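Fistell Opens Wrapping Counter for Artificial Bouquets

The gift shop Fistell on Siltbridge's main street has added a wrapping service for artificial flowers, starting this August. Customers can bring in stems they already own or buy a small bunch at the shop, then pick the paper and the tie.

A wrapped bunch costs 7 dollars on top of the flowers. The price covers one outer sheet, a lining if the customer wants one, and string or ribbon. The shop has 14 paper colors in stock. Bright orange has sold best so far, usually with pink roses and plenty of green leaves, tied at the waist with thin beige string.
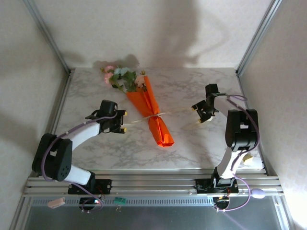

The shop said it began looking into the service in the spring, when several customers asked for help with silk flowers they had ordered online. Those tend to arrive flat in a box, with the leaves pressed against the stems. Staff now open out each stem by hand before any paper is cut. A small bunch takes a few minutes, and larger orders can be left overnight.

The paper comes from Dusitz, a supplier that also sells to florists in the area. It is a matte sheet, heavier than tissue, and it holds a fold without tape. For customers who want more than one layer, the counter carries a lighter orange for the inside and a white sheet printed with brown script, with a ribbon to match. 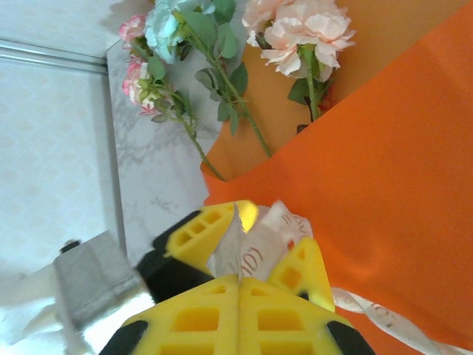 One regular customer, reached by phone, was less sure about the printed sheet and said plain paper looks better on a kitchen table. She has ordered two bunches for her mother's apartment and plans to leave the wrapping on, as real flowers there never last the week. She also asked for a shorter cut on the stems, and the shop now offers that at no charge.

Fistell expects most of the work to come from weddings and school events. It has taken one large order, 100 small bunches for a dinner at the Fröhlich banquet hall. Those will be wrapped over several evenings after the shop closes and stored upright in boxes until they are picked up.

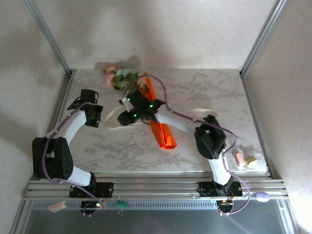

Can customers have fresh flowers wrapped at the same counter?

Only artificial ones are accepted for now. The paper is not lined against water, and the shop has no cold storage for fresh stems.

For people who would like to try it at home, the shop sells the sheets singly and gives out a page of instructions. It suggests laying the paper out with a corner pointing away from you and setting the stems across it, with the flower heads past the top edge. The sides are then folded in, gathered at the middle, and tied. Clear cellophane can go around the outside, but it creases easily and is best left until last.

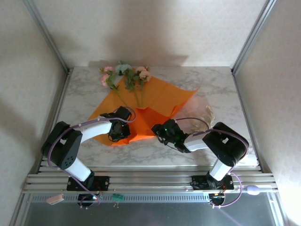

Hours and Orders

The wrapping counter is open from 10 a.m. until 4 p.m. whenever the shop is open. Orders of more than a dozen bunches should be placed a week ahead, in person or by phone at extension 699. Flowers left for wrapping are held for a month.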